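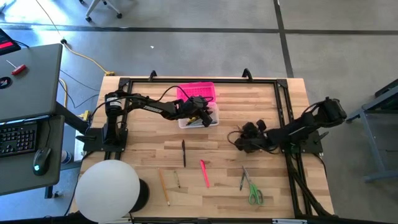
One member asked whether a cover song may be uploaded before permission has been obtained. Under the Wisport scheme it may not. The steps that follow apply to all young performers releasing a first recording.

How to release a cover song through Wisport

Updated May 12, 2025

1. Identify the songwriter and the publisher. The name of the singer who made the song famous is not sufficient.

2. Complete Form 4, giving the title, the running time and the number of copies or downloads expected. Releases of up to 2000 downloads are handled by the Pelska office. Larger releases are referred to Carrasco.

3. Pay the fee of 63 euros. Where the lyrics have been translated, the fee is 73 euros and the publisher's written consent must be attached.
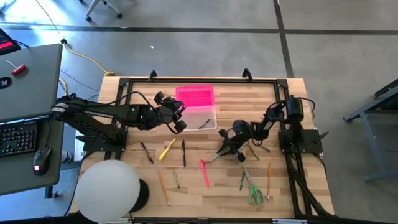

Does a change of key count as a new arrangement, a reader in Flidala wished to know. It does not. Changes to the words or the melody do, and must be declared on the form.

4. Wait for the licence number before uploading, and enter it in the credits exactly as issued.

Applications for the September showcase must be accompanied by a valid licence number. Performers under 18 require the signature of a parent or guardian.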